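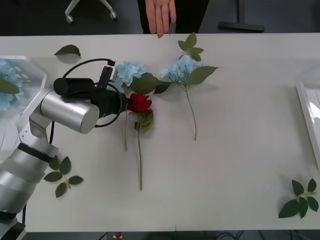 **Cerer flower-sorting kit — acceptance checks, second visit, January**

- [x] Emergency stop within reach of the operator. Fine.
- [x] Arm bolted down, no play at the base.
- [ ] Guarding. Drodus quote says "none needed". I'd want that in writing, with the force figures behind it.
- [ ] Cables. Loops at the wrist need clips before we sign.
- [ ] Grip on stems. Claimed "gentle"; 2 of 7 roses bruised in our trial. 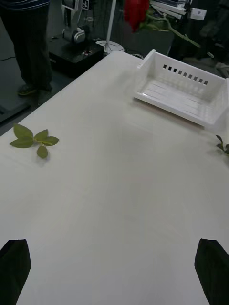

Reach and clearance are still open. Drodus says the arm covers the whole table, but we were only shown their layout. The white basket has a low front rim and higher walls on its other sides, so I'd like it turned to 6 different angles and tried again — with hydrangeas too.

- [ ] Manual. Still a draft, and the cleaning page is blank.

**Result:** not passed. Buckley site to hold payment until the open items are closed.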